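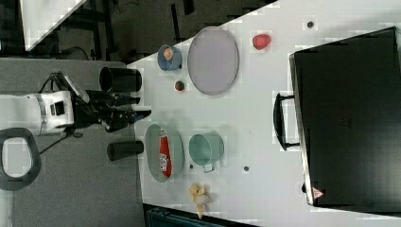
Fig. 1. Tabletop before setting: two oval pieces, a small blue bowl, a mug and a bottle of ketchup.

Setting a Small Table - Handout 8
Diane Gauthier, Vondimar Evening Courses

Welcome back, everyone, and thank you for the lovely discussion last time (I went home and rearranged my own breakfast table twice!). Tonight we move on from full place settings to the everyday snack table, the kind most of us put together in a hurry when a neighbor drops in.

Please look at Fig. 1 with your partner before you touch your own things. The lavender-gray oval tray is empty, so there is plenty of room to work with, while the pale gray-green plate has the ketchup bottle lying on it. Where would you stand the bottle so a guest could reach it? The light teal mug is on its side too, and I would begin there - upright, handle turned toward the person who will drink from it.

Then think about color. A strawberry is a tiny thing, and on a big white table it gets lost, but set it near the blue bowl with something orange inside and the two begin to help each other. The soft grays and the teal sit quietly together, so let the reds do the talking. I would keep the ketchup well away from the fruit, though Mr. Vrabec in the other group disagrees with me, and he may well be right!

For January: sketch your own snack table from above, using no more than 8 pieces, and read pages 57 to 59 in the Roment booklet. Pencil is fine. Bring a cloth napkin if you have one, as we will start on folding.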